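그리퍼 비교, 시뮬레이션만 돌려보고 결정해도 될까요

모서리깎기 | 2022년 4월 19일
Rundby 쪽에서 그리퍼 교체 견적이 왔는데 저는 영 미덥지가 않습니다. 자료에는 관절 링크형 두 손가락 그리퍼가 얇은 물건도 잘 잡는다고 되어 있고 근거는 시뮬레이션 30회가 전부예요. 실기 영상 달라니까 1월부터 준비 중이라고만 합니다. 팔은 Franka로 고정이고 바꿀 건 손끝하고 손목 카메라뿐입니다. 써보신 분 계신가요?

토크부족
시뮬 30회면 없는 거나 마찬가지죠. 접촉 파라미터 몇 개 만지면 성공률은 원하는 대로 나옵니다.

clodura_user
저는 생각이 좀 다릅니다. 저희는 Clodura 컨트롤러 쓰는데 도달 범위랑 간섭 체크는 시뮬에서 다 끝냈고 실기에서 크게 틀린 적이 없어요. 파지력까지 믿자는 얘기는 아니고요.

모서리깎기
간섭은 저도 어느 정도 믿습니다. 문제는 얇은 물건이에요. 그래서 생일 카드 같은 걸로 직접 씬을 하나 돌려봤습니다. 렌더 세 장 올립니다.
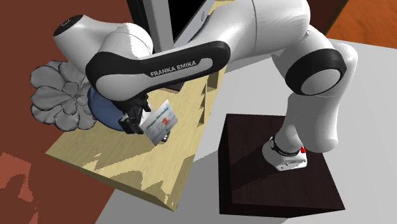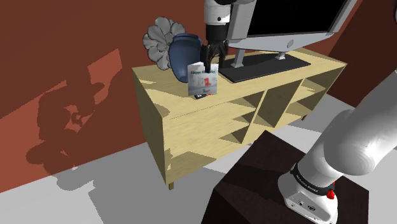
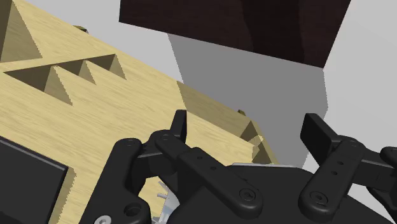 순서대로 카드를 잡은 자세, 가구 위에 선 카드에 접근한 자세, 그리퍼 쪽 근접 시점

토크부족
두 번째 보면 왼쪽 손가락이 카드 윗변 뒤로 내려와 있고 오른쪽은 조금 떨어져 있네요. 이 틈에서 닫으면 실물 카드는 밀려서 넘어갈 것 같은데요. 시뮬 카드는 휨을 어떻게 잡으셨어요?

모서리깎기
강체입니다. 그래서 첫 번째 결과도 저는 안 믿습니다. 종이가 안 휘는데 못 잡는 게 더 이상하죠.

그림자싫어
파지보다 카메라가 걱정입니다. 세 번째 근접 시점이 손목 카메라 후보 맞나요? 화면 아래하고 오른쪽을 그리퍼가 거의 다 먹고 있잖아요. 손끝 두 개가 다 들어오는 건 좋은데 정작 카드는 어디 있는지 모르겠어요. 링크 사이로 은청색 뭔가가 조금 보이긴 하는데 그게 뭔지도 구분이 안 되고요.

모서리깎기
네, 후보 맞습니다. 저도 그 은청색이 뭔지 이 각도만 보고는 자신 있게 말 못 하겠네요. 마운트를 12mm 올리는 안이 있긴 한데 그러면 이번엔 팔꿈치 접을 때가 불안합니다.

clodura_user
외부 카메라 하나 더 두면 되는 거 아닙니까. 두 번째 시점 정도면 카드도 손가락도 다 보이는데요.

그림자싫어
그건 이 자세라서 그렇고, 첫 번째처럼 팔이 위를 가로지르면 팔뚝이 화면 한가운데를 차지합니다. 그림자도 톱니처럼 깨져 있어서 이 렌더로 인식 모델까지 평가하는 건 말리고 싶네요. 세 번째도 그림자 경계에 계단이 보입니다.

haberkorn_팔아요
Haberkorn 평행 그리퍼는 어떠세요? 링크형은 닫히면서 손끝 높이가 변하는 게 있어서 책상 위 얇은 물건엔 손이 많이 갑니다. 저희는 5주 쓰고 평행형으로 돌아갔어요.

토크부족
닉네임부터가 좀… 판매자시면 밝히고 쓰세요.

haberkorn_팔아요
중고로 한 대 파는 사람입니다. 회사랑은 관계없어요. 장터 1848번 글이고요.

clodura_user
링크형이라고 다 나쁜 건 아닙니다. 큰 물건 감싸 잡을 때는 평행형보다 훨씬 편했습니다. 뭘 주로 집는지가 먼저죠.

모서리깎기
주로 카드, 얇은 상자, 가끔 화병 정도 크기입니다. 그래서 더 애매해요. 일단 Rundby에 대여 요청 넣었고, 안 되면 Brustarberg 시험실에 있는 걸로 하루 빌려볼 생각입니다. 실물 카드로 같은 자세 잡아보고 숫자 나오면 올릴게요. 그 전까지 견적서는 서랍에 넣어둡니다.

토크부족
카드는 꼭 접힌 걸로 해보세요. 빳빳한 새 종이로만 하면 시뮬이랑 별 차이 없을 겁니다.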